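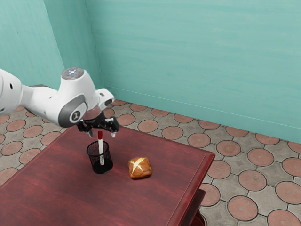 Could we please have the simulator section before the real arm section this time, asked a reader of the last edition, because our lot did it the other way round and spent most of a term waiting for a turn. We thought that was a very fair request, so the order has been swapped, and everything to do with the actual hardware has moved along to Section 4.

Reading time: 7 minutes

Section 3: Your first pick in Vutovden

By now you should have Vutovden installed on your laptop and your club login working (if you don't, pop back to Section 2 and have another go at the licence file, which catches a fair few people the first time). In this section you'll load the Kutus practice room, move the white arm over to the pen holder, and have a try at lifting the marker out of it. Most students in the Droltomley Robotics Club get through it in one afternoon session with time left for a biscuit. Some take two, and that's perfectly all right.

Work in pairs if you can. One of you drives and the other reads the steps aloud and keeps the log, and then you swap. The log matters more than you might think, so please don't leave it until the end and fill it in from memory.

3.1 Loading the room

1. Open Vutovden and choose Practice Rooms from the left-hand menu.

2. Pick Kutus from the list. It can take a little while to come up on the older club laptops, and the window may go grey while it's thinking. Leave it be.

3. When the room appears, check that you have the dark red table, the black mesh pen holder with the red-capped marker standing in it, and the bread roll over to the right of the holder. If anything is missing, choose Reset Room.

4. Type 161 into the Seed box and press Apply. With the same seed, everybody starts from the same layout, and you can compare your log with the pair next to you.

5. Save a copy under your own team name before you touch anything else.

Note: If you forget to save a copy and change the shared room by accident, don't panic and please don't try to fix it quietly. Tell whoever is running the session and we'll put the master back. It has happened to every one of us who helped write this guide, in one case twice in the same evening.

3.2 Getting above the marker

You'll be driving the arm with the jog panel, which has one pair of arrows for each direction and a speed slider along the bottom. There is a fancier way to do it with typed coordinates, and we'll get to that in Section 5, but we'd really like you to get a feel for the arm with the arrows first.

1. Set the speed slider to 19. You're welcome to creep it up later on, once you've stopped knocking things over.

2. Press Open Gripper and wait for the status line to say Ready.

3. Raise the gripper until the fingers are well clear of the top of the marker. Remember it's the marker you need to clear here – it stands a good deal taller than the rim of the holder, and plenty of students line themselves up with the rim and then wonder what went wrong.

4. Jog sideways until the gap between the two fingers is over the red cap. The picture at the top of this section shows the sort of position you're after, with the fingers apart and the tip of the marker just below the gap.

5. Now swing your viewpoint around by holding the right mouse button and dragging, and look at the gripper from another side. Then do it again from a third. What looks beautifully centred from the front can be a long way off once you've walked around the table, so to speak.

6. Make your small corrections and check the views once more.

7. Press Store Position and name it ABOVE.

Caution: Never store ABOVE with the fingers already around the marker. Every program you write later in the year will travel to this position first, and it will travel quickly.

Note: The marker leans very slightly in the holder. You don't need to match the lean with the wrist for this exercise. If you're keen to try, do it on a second copy of the room, and write down what you changed.

3.3 Going down and closing

1. Drop the speed slider to 3. Yes, it's slow. Have a chat while you wait.

2. Jog straight down, a tap at a time, until the fingers are either side of the cap. Stop before the fingers reach the mesh.

3. Press Close Gripper and watch the force reading in the corner of the panel. It should climb and then settle.

4. Count to five, then jog straight up until the bottom of the barrel is clear of the rim.

5. Write the outcome in your log: lifted, slipped, tipped the holder, or missed. All four are useful, and we don't mark you down for any of them.

6. Choose Reset Room, swap drivers and go again.

Caution: If the force reading passes 81, open the gripper straight away and start again from ABOVE. Vutovden won't complain, and it's quite happy to let you squeeze a marker as hard as you like, but the Magyar cell in the workshop has a trip limit and will lock itself. We'd love you to arrive there with the habit already formed.

Caution: Don't drag objects about with the mouse while the arm is moving. The physics gets itself into a terrible tangle and you'll lose your run.

3.4 If things go a bit sideways

The arm moves the wrong way. You've most likely got the panel set to Tool directions. Change it to Room and try again.

The holder comes up with the marker. Your upward move wasn't straight, or the fingers caught the rim on the way. Go back to ABOVE and check your views.

The marker falls out partway up. Close the gripper a touch further down the cap next time. A few pairs have had better luck gripping the white barrel just under the cap, and if you go that way, note it in the log so we can see whether it holds up across the group.

Nothing moves at all. Have a look for the little pause symbol beside the clock. It's usually that.

3.5 Before you move on

Keep going until each of you has lifted the marker cleanly, as driver, on the club seed. Then clear the Seed box, press Apply and try a layout you haven't seen before. Leave the roll alone for now. It gets a whole exercise to itself in Section 6, as gripping something wide and roundish wants a different approach, and we'd like you to have met the typed coordinates by then.

Upload your log and your saved room to the club drive, in the folder with your team name on it, and let a helper know you're ready to be booked in for the Magyar induction. Bookings for July go quickly – put your names down early if you're hoping to finish before the break.

Droltomley Robotics Club | Contact the club | © Droltomley Robotics Club | Back to top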